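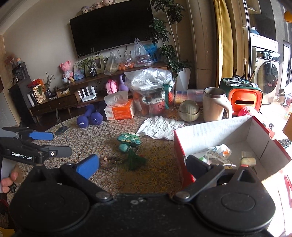

The siren is only half a warning

Livemar has spent a great deal of money on its tsunami sirens, and I have no quarrel with that. There are 5 of them along the seafront and the harbour wall, they are tested every July, and on a still day you can hear them well up the valley. My complaint is with everything that is supposed to happen after they sound.

When the tremor came through in the early hours this spring, the sirens went off as designed. People in the lower town got up, put shoes on and went outside. Then a good many of them stood in the road. Some got into their cars and drove towards the Kinyua bridge, which is a single lane each way and was full within minutes. Others walked down to the harbour to look at the water. The wave, when it reached us, was barely higher than a normal spring tide, and by breakfast the whole thing was being talked about as a success.

I do not think it was one. The alarm worked and the evacuation did not.

Joyce Mabula lives in one of the terraces behind the fish market and has two children under ten. She told me she knew she had to go uphill but had no idea which hill. "There is a sign at the end of our street with an arrow on it," she said. "The arrow points at the car park. I have never known if it means the car park or something past the car park."

It means something past the car park. The assembly ground is the school field at Grovach, and the quickest way there on foot is up the steps beside the old laundry, which have no sign at all. The steps have a gate at the top. On the night of the tremor the gate was locked, and people climbed over it or turned back.

The council's answer so far has been to commission an app. The contract has gone to a firm called Plinusen, and the plan is for residents to receive a map on their phones showing the nearest safe route. I have seen the leaflet and the map looks clear enough. But the phone network in the lower town failed that night for most of an hour, as it usually does when everyone tries to ring their family at once. A map that has to be downloaded during an earthquake is not much use to someone standing in the dark in a dressing gown. Nor is it much use to the older people on the harbour side, a fair number of whom have no smartphone and do not want one.

What I would do instead is dull and cheap. Unlock the gate, or take it off its hinges. Paint a line on the pavement from the fish market to the school field, in a colour that shows up under a torch. Put handrails on the steps. Replace the arrow that points at the car park with one that gives the name of the place and the walking time. Then hold a proper drill, at night, with everybody in the lower town invited to walk it.

The drills we have now are held at eleven in the morning and mostly involve council staff. The last one drew 200 people out of a lower town of more than 2000, and I was told this was a good turnout. Shabani Obura taught geography at Grovach for many years and used to march his classes up the steps every term with a stopwatch. He says the children managed it in nine minutes and complained throughout. Those children are adults now and he reckons they were the ones who went over the gate. I can believe it. People do what their legs have done before, especially when they have just been woken up.

There is an argument that too many drills make people careless, and that they will stop listening to the sirens. I have heard it from two councillors and from my own brother. I would take it more seriously if we had ever held enough of them to find out. At present the risk runs the other way. A lot of people now believe they have been through a tsunami and that it was nothing much, and some of them will be slower to leave the house next time.

The bridge also needs a decision. Either it is closed to cars when the sirens sound, with someone on duty to close it, or it stays open and the council accepts that the ambulance will be stuck behind the rest of us. The current plan does not mention it. I asked why in writing and was told that traffic comes under a different department.

The money for the app has already been agreed, and I doubt it will be taken back. The paint and the handrails could still come out of this year's maintenance budget if somebody asked for them before it closes. The gate only needs a key.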